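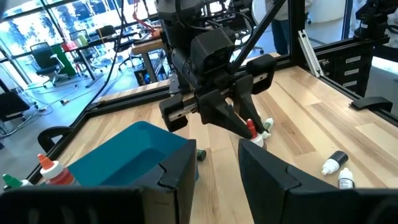
The Bottle Keeper of Kaselberg

Every shared workshop has a person who cares too much about one shelf. At Kaselberg that person looks after the dropper bottles, and has agreed to talk on condition that we leave names out of it. "People already know," she says. "I just don't want it coming up when you search me."

We meet at the light wooden table where the bottles get put out and gone through before they return to the teal bin. She has been doing this since October. Before that, she says, the system was a drawer.

"You opened it and it clinked. That was the whole inventory."

What does a person do with a drawer like that? In her case, she took it home for a weekend and came back with a spreadsheet. It had 68 lines. Of those, 33 had a label you could read, 28 had a label you could argue about, and seven went straight to the hazardous waste counter at Wonetlow, where a man behind the glass asked her if she was a dentist.

The mix is what you would expect from a place that does a little of everything: ink, glue, thinner, oil for hinges. Most of it came in one order from Vimia, and the rest walked in on its own. She sorts by tip first and label second, a method she defends with some heat.

"Labels come off. Somebody gets solvent on their thumb and there goes your label. A red tip stays a red tip. Unless a person swaps the caps, and I have spoken to that person."

The other great question is whether a bottle should stand or lie down. She is a stander. The table, on most days, sides with the opposition.
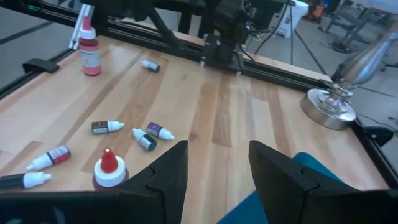

"They're little and they're top-heavy and people put them down like they're throwing dice," she says. "You can tell who's a parent. Parents put the cap back on and stand the thing up and look around for who's going to knock it over."

She admits that a bottle on its side isn't a crisis if the cap is tight. She checks the caps anyway. Her routine goes: cap, label, wipe, bin. She used to hold each one up to the window as well, until she noticed she couldn't say what she was looking for.

I ask about the bin. It is a plain plastic bin with a rounded rim, and I had assumed there was no story.

"It was that or a set of drawers from Heydari with dividers," she says. "I wanted the dividers. I had a drawing of the dividers. But a bin you can carry with one hand, and people will drop a bottle into a bin on their way out the door. They will not open a little drawer. I've watched them look at a little drawer."
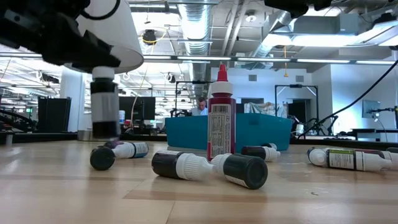 There is a house rule that any bottle without a readable label gets a strip of tape with a name and a month on it. How is that going?

"I have one that says BROWN. I have one that says NOT BROWN. Same handwriting."

She has thought about handing the job over. A sign-up sheet hung by the door for a while, and the one entry on it was a phone number for pizza. She kept the number. The pizza, she reports, is fine, though they're slow on Fridays.

Next on her list is a rack, a real one, with holes cut to fit. She has measured the bottles, and of course they come in more widths than she had hoped, so the holes will have to vary, and so everyone will have to put each bottle back in the right hole. She goes quiet for a moment at this point.

"Maybe two bins," she says.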